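Gallerlow Cabinet Dehumidifier, Model 515
Set-Up and Operating Guide

Section 4: Placing, Leveling and First Run

Read Section 2 (Electrical Safety) before starting. The steps in this section assume that the unit has been unpacked, that the shipping foam has been taken out of the fan housing, and that the cabinet has stood upright for 24 hours. If the cabinet was carried on its side at any point, start the 24 hours again from the time it was set upright.

4.1 Choosing a location

The unit draws air in at the back and blows it out through the top grille. Leave 12 inches of clear space behind the cabinet and 20 inches above it. The side panels may stand close to a wall but must not touch it.

The floor must carry the weight of the unit with a full tank. The Model 515 weighs 61 lb empty. Concrete, tile and sealed wood floors are suitable. On thick carpet, place a rigid board under all four feet.

Do not place the unit:
- in a room that drops below 41 °F
- within 6 feet of a sump opening
- directly under a water pipe or an open stairwell
- where a door can swing into the front panel

CAUTION: The top grille is not a shelf. Items placed on it block the outlet and will cause the unit to shut down on fault E3.

4.2 Leveling the cabinet

The float switch in the tank reads correctly only when the cabinet is level from side to side. A slight tilt toward the back is allowed, up to the second line on the bubble gauge inside the tank door.

1. Unplug the unit.
2. Open the tank door and slide the tank out.
3. Look at the bubble gauge on the floor of the tank bay.
4. Turn the front feet with the 13 mm wrench supplied. Clockwise (seen from above) lowers the corner, counterclockwise raises it.
5. Tighten the locknut on each foot against the cabinet base.
6. Put the tank back and push until both side clips engage.

Note: Units with the Dretberg caster kit have no adjustable feet. Use the plastic shims packed with the kit, and set both front caster brakes before reading the gauge.

4.3 Connecting the drain hose

The unit can be run with the tank alone or with a hose for continuous drainage. The hose port is at the lower left of the back panel, behind a threaded gray cap.

1. Unscrew the cap and keep it. It must be refitted if the hose is removed.
2. Pull out the rubber plug behind the cap. Up to a cup of water may run out if the unit has been used before.
3. Fit the washer into the hose coupling, flat side toward the cabinet.
4. Screw the coupling on by hand. Do not use pliers.
5. Run the hose to a floor drain with a steady downward slope. No part of the hose may rise above the port.
6. Cut off any extra length. A coiled hose holds water and will back up into the tank.

If there is no drain lower than the port, use the Horgan condensate pump (sold separately) and follow the sheet packed with it. The pump lead plugs into the two-pin socket beside the hose port. With the pump connected, the unit will stop if the pump reservoir is full.

CAUTION: Do not run the hose outdoors in winter. A frozen hose will not trip the float switch until the tank is full.

4.4 First run

1. Plug the unit directly into a grounded wall outlet. Do not use an extension cord.
2. Press POWER. The display shows four dashes, then the current room humidity.
3. Press MODE until CONT is lit.
4. Let the unit run for six hours with doors and windows closed.
5. Press MODE again until AUTO is lit, then set the target with the arrow keys. The factory setting is 50 percent.

The compressor starts three minutes after the fan. This delay is normal and occurs each time power is restored. During the first run the display may stay at the same reading for several hours - bare masonry and stored paper give up moisture slowly.
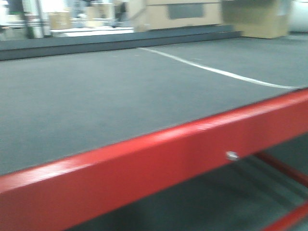
Check the hose coupling for drips after the first hour and again at the end of the run. If the coupling is dripping, turn the unit off, unscrew the coupling and make sure the washer is lying flat. A second washer is taped to the inside of the tank door.

4.5 Setting the service reminder

The FILTER light comes on after 1,330 hours of fan time. The count continues through power cuts and is cleared only by hand.

1. Remove the filter by pulling the tab at the back of the cabinet.
2. Vacuum both sides. If the filter is greasy, wash it in lukewarm water and let it dry fully.
3. Slide the filter back in with the arrow pointing toward the cabinet.
4. Hold MODE and the down arrow together for five seconds. The light goes out.

Washable filters last for several cleanings. Replace the filter if the mesh has pulled away from its edge. Use Cundale replacement filters, part 100, or an equal of the same thickness. A thinner filter leaves a gap at the top and lets dust reach the coil.

4.6 Seasonal shutdown

In cold basements the unit is usually switched off from December until the spring thaw. Before storing it:

1. Run the fan alone (MODE set to FAN) for two hours to dry the coil.
2. Unplug the unit and wind the cord on the rear hooks.
3. Empty the tank, wipe it out and leave the tank door ajar.
4. Remove the hose, refit the plug and cap, and drain the hose completely.
5. Cover the top grille with a cloth. Do not wrap the cabinet in plastic.

When the unit is put back into service, repeat 4.2 and 4.4.

Guide revision: 2018-04-16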